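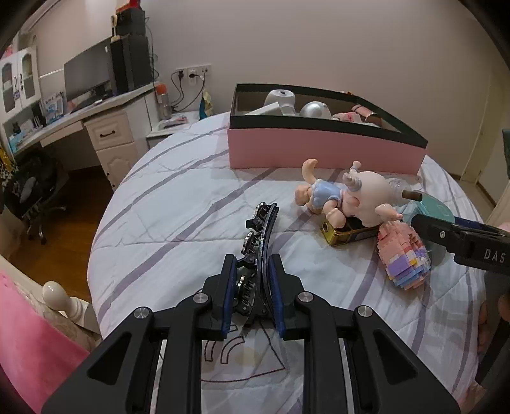 the sparkly clip, and the pink box behind it. top of the quilt shelf, July

Late, 11 something. Writing fast before I fall asleep with the pen in my hand again.

So the room. I said I would do the whole room this month and what I've done is one surface and part of a drawer. But the surface is the bad one, the one against the wall with the quilt over it, where everything goes when I come in and empty my pockets. Started after supper. Thought half an hour. Ha.

First thing to come up was the long black hair clip, the one with the little toothed clips down one side and the three bunches of silver sparkly stuff. Have not worn it since the Holstead wedding. I'd decided it was lost, I had actual words with the hotel over the phone about it, and it was home the whole time under a scarf. Felt bad. Should I call them? No. It was two years ago. They don't remember me.

Keep or not keep. It pinches. My hair was longer then and there was more to hold on to. Tried it tonight in the bathroom and it slid down past my ear in the time it took to brush my teeth. But it's pretty and I'm not getting rid of it at 9 at night on an impulse, I know how that goes, I did it with the green coat and I'm still sorry. Keep pile. For now.

Then the pink box. Long one, open top, dark rim. It was supposed to solve everything. Bought it at Marchetti when they were closing the upstairs, and the idea was that small things live in the box and nothing lives on the quilt. What happened is the box half filled up with whatever and the rest just camped out in front of it. Didn't empty it tonight. Moved things around, looked at them, put them back. The white thing with the hole in the top stays at the left end, it fits there and no place else. The rose pink cylinder stays at the right end. Everything between is up for discussion tomorow.

I want to write down the rule so I can't pretend later I didn't have one. If it's in the box it has to be something I've touched since spring. Not touched to move it. Used. That'll clear a lot.

The toy. The little peach and white one in the blue top with the big round head. It's been lying on its side on that gold and black tin for I don't know how long, like it's asleep on a suitcase. I pick it up to dust and put it back exactly the same way. Came in a package from my sister, tucked in with the socks, no note about it. I asked and she said she thought it looked like me. Not sure how to take that. It stays out. Doesn't count as clutter, I've decided, it's a resident.

The tin does count. What do I even keep in it. Opened it, three safety pins and a folded up receipt from Kuta, the noodle place, too faded to read the date. I know which night though. Rain, we waited under the awning, the soup with the egg. Kept the receipt, which is stupid, closed the tin, put the toy back on top. So that's progress of exactly zero on that side.

Spiral thing by the toy's head, kept. Teal disc, no idea. It's a nice color. I hold it up to the lamp every time and think I'll remember what it belongs to and I don't. Gave myself until the end of the month. If I haven't figured it out it goes in the donate bag and then of course I'll figure it out the day after.

Same with the clear plastic piece with the brown tube. Part of something. Everything I own is part of something. I wonder how many gadgets I've thrown out that were only missing a thing that was sitting on this quilt.

The quilt needs washing too. The white one with the purply gray stripes. There's a yellowish patch down in the printed part, over the drawing, and I can't say if that's a stain or if it came that way. I looked at it with the lamp and then I looked at it with my glasses off, for some reason. If it's tea it's my tea. Will do cold water and the gentle soap, hang it over the back rail, not the dryer. I put the last one in the dryer and the stitching puckered all down one side and it never lay flat again. Can't wash it until the top is clear. Can't clear the top until I decide on things. Round and round.

What else. Donate bag so far: 6 scarves (kept the wool one), a belt, the picture frame with no back, two candles that smell like a dentist. Trash: dried out nail polish, 21 hair elastics that had all gone crunchy, I counted them because I couldn't believe it. Where do they come from. I've never bought that many in my life.

Drawer under it I only got the front half. The back half is cords. Not tonight. I need daylight for cords, and coffee.

Found the Trerbridge key! Taped inside a birthday card, in the drawer, where I put it so I wouldn't lose it. Should mail it back, it's the storage unit and they charged me for a replacement anyhow. Maybe they'll give the money back. They won't. Envelope's on the kitchen table with a stamp on it so at least that part's done. Write the address in the morning, my handwriting's already going.

Mom called in the middle of all this and I had her on speaker while I sorted. She says put it all in a bag, close the bag, open it in a year, see what you missed. I said I'd miss the clip. She said you didn't miss it, you thought it was in a hotel. True. Didn't have a comeback. She also wants the casserole dish, must look for it, I think it's on top of the fridge under the paper bags.

My back hurts from standing bent over like that. Should've pulled the chair up. Ate the rest of the peaches over the sink around ten, that was dinner number two. They were better than the first batch, less stringy.

Tomorow:
wash quilt if top is clear
ask sister about teal disc, she might know
key in mail
casserole dish
back half of drawer (cords)
look for a hook or somthing for the clip, inside of the closet door maybe, so it's not flat under things getting bent. One of the silver clusters feels a bit wobbly already and I don't want to be glueing it the morning I need it

Is there anything coming up to wear it to? The thing in the fall, if they have it. Would have to grow my hair out starting now. Could do. Could just wear it at home, who's going to stop me.

Forgot to water the fern. Getting up to do that and then lights out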